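Lotent Adds Slatted Wooden Utensil Holder to Kitchen Range

Prunside, 16/08/2019 - Housewares maker Lotent will begin selling a wooden holder for cutlery and chopsticks in September. The holder, named Falcão, has slatted sides, a scalloped edge and a tall back board with a rounded top. It can stand on the table during a meal and goes back to the counter or shelf afterward.

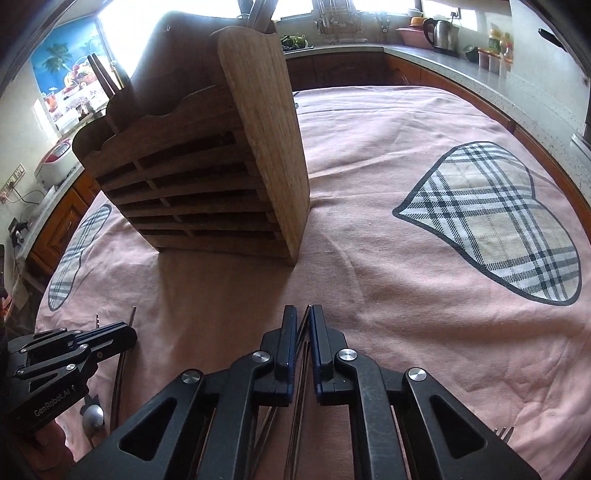
Lotent started work on the holder after customers at its Lernbridge store asked for one place to keep chopsticks, forks and spoons together. Many of them had been using a jar, which tipped over once the longer pieces went in.

"People eat with different things on different nights," said Gleice Cordeiro, product manager at Lotent. "They wanted to set one holder down on the tablecloth and let everyone help themselves."

The company tried 17 versions of the holder before settling on the final shape. Nine households used it at home for six weeks and sent in notes. Their main request was for more height at the back, so that spatulas and other long tools would have something to lean on.

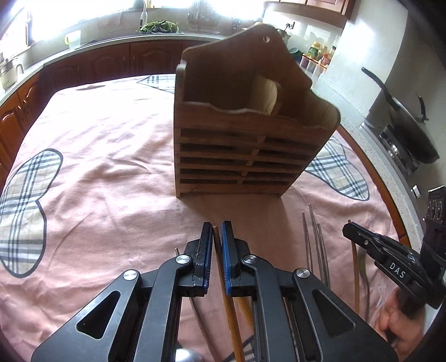
The price is $41. Chopsticks and cutlery are sold separately. Lotent advises wiping the wood with a damp cloth and letting utensils dry before they go in. The holder should not be put in a dishwasher.

Falcão will be sold at the Lernbridge store and by mail order from Prunside. Stores that wish to carry it may ask for a trade price list.

Press contact: Ailsa Aitken, Lotent, Prunside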